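Home | Kitchen | Workshop | Laundry | Garden | Ask a question
Print this page | E-mail to a friend
Reading time: 2 minutes

Keeping a robot arm out of trouble by the sink

I wrote in August about my little tidying arm, a Tanner with the Nuten gripper, and plenty of you asked how it was getting on. Well, it had been lovely right up to the evening it pinched the edge of a tray, didn't let go, and shoved the whole lot sideways into the sink -- keys, bits of wood, everything! I was upstairs at the time (my first mistake) and came down to hear the motor whining away at nothing.

The log said fault 34, which the Brisari handbook calls "grip not released". I'd had 17 of those in a fortnight and cleared every one without a second thought. Please don't do that. If the same fault comes up twice, switch off at the wall and have a proper look.
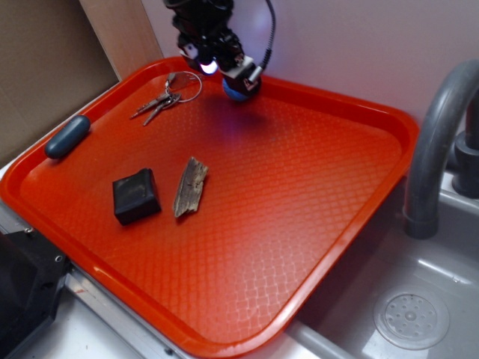 Back at the counter, with the gripper over the orange tray and the keys in with the odds and ends.

Mine was down to grit in the finger joint. I cleaned it with an old toothbrush and a dab of washing-up liquid on a cloth, power off, and let it dry overnight before plugging in again. The chap at the repair counter in Gokbridge said he'd have charged me for an hour's work to do the same, so that was cheering.

A few other things I do now:

Put a damp dishcloth flat under the tray. It grips the worktop beautifully and costs nothing.

Keep the plug and the power brick well away from the taps, on a hook if you can manage it. Water and mains don't mix, robot or no robot.

Turn the speed right down. Mine came set at 2000 and I've halved it. It's slower, yes, but I can get to the switch in time if it starts pushing.

Tie any slack cable up to the arm with a loop of soft garden tie, and leave enough play for it to turn. Too tight is as bad as too loose -- I pulled a connector out that way.

And stay in the room! I do the potatoes while it's running and keep one ear on the motor. If the note changes, off it goes.

Next on my list is the limescale round the plughole.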